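Home Projects Student Work Archive Contact
Search this site Go

The Medicine Drawer Project: Sorting, Sizing and Putting Away Small Household Containers
2025-06-14
By Neelam Malhotra, with Rekha Tiwari and Baltazar Nava

Our project began with a drawer, and anyone who has ever lived in a shared house will know the kind of drawer I mean. It was the second one down in the kitchen of the house where Rekha and I rent rooms, and it held every pill bottle, ointment, box of bandages and mystery tube that five years of tenants had left behind them. When our design and daily living instructor, Manju Dixit, asked each group to choose a small household problem and spend the term on it, we hardly had to discuss it at all. Baltazar had a drawer just like it at his grandmother's place, and by the end of that first class we had a title and a plan (the plan changed a good deal, but the title stayed!).

What we wanted to learn was fairly simple. Small containers come in so many shapes that they never seem to settle next to each other. A jar wants to roll, a tube wants to slide under everything else, and a flat carton ends up on top of the one thing you are looking for. We wondered whether a plain open tray, with no dividers and no lid, could keep a mixed group of these things tidy and easy to find, or whether people really do need one of those organizers with a slot for every item. The organizers at the store are lovely, I should say, but our whole budget went to tape, cloth and bus fare, so we were rooting for the tray from the start.

We started in April by collecting containers from our own homes and from two kind neighbors. Anything that still had medicine in it and was out of date went to the pharmacy drop box before we did a thing with the rest. Rekha was very firm on this and I am glad she was. We ended up with 156 pieces, a far bigger heap than we had pictured, and it spent most of a weekend on my bedroom floor while we argued happily over what to call the different groups.

In the end we settled on groups by shape, leaving aside what each thing was for. Bottles went together, then jars, then tubes, then boxes and flat cases, and then a last group called "long things," which took in pens, droppers and a thermometer case. Catinca Nedelcu from the Meseck group suggested this after our first class presentation. She had been sorting spools and buttons for her own project and found that her hands remembered shapes much faster than her eyes found labels. We tried it and liked it right away.

For each trial we made a mixed pile on a cloth, put a tray beyond it, and asked a person to put everything away in whatever manner felt natural to them. The cloth was Baltazar's idea and a very good one – on a bare table the bottles rolled off and we lost minutes crawling after them. We chose a cloth in a color that would show up white plastic well, since so much medicine packaging is white. Each of us took turns mixing the pile so that no one person's habits crept into it.
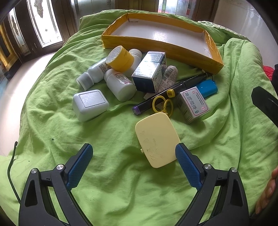 What should go into the tray first when the pile is mixed?

Start with the boxes and flat cases. They stay where they are put, and once they are standing along one side they make a little wall for the bottles and jars to lean on. Tubes can go in next, then the round things, and the long things last of all, laid along whatever edge is still free.

We came to that order slowly. In the first week almost everybody, ourselves included, picked up whatever was on top, and so the round things went in early and rolled about every time the tray was moved. Rekha's mother, who took part in 14 trials for us out of pure generosity, was the first to push the bottles aside and dig for the cartons. Her trays looked so neat that we asked her to talk us through it. She said it was how she packs groceries, and that was really the turning point of the whole term.

After that we ran two sets of trials, one where people sorted any way they liked and one where we asked them to begin with the flat-sided pieces. Then we carried each tray down the hall and back and looked at what had shifted. The trays packed boxes-first held together better on the whole, though a very full tray spilled either way. We also asked people to find one named item afterward, and here the results were more mixed than we had hoped. A tube with small print is hard to pick out wherever it sits, and several people told us they would want bigger lettering before they would want a better tray.

There are things we would do differently. Our stopwatch notes from the first week were so untidy that we left them out, and I wish we had brought in more people over sixty, who handle these containers every day. We also never tested a tray inside a real drawer that gets opened and shut, and Manju was quite right to ask us about it.

The drawer at our house is in good shape, by the way. It has one tray for bottles and jars and one for everything else, and Rekha has written the month on the lids in marker. Baltazar is taking a tray to his grandmother's next weekend, and we will add her comments to the project folder once she has had it for a while.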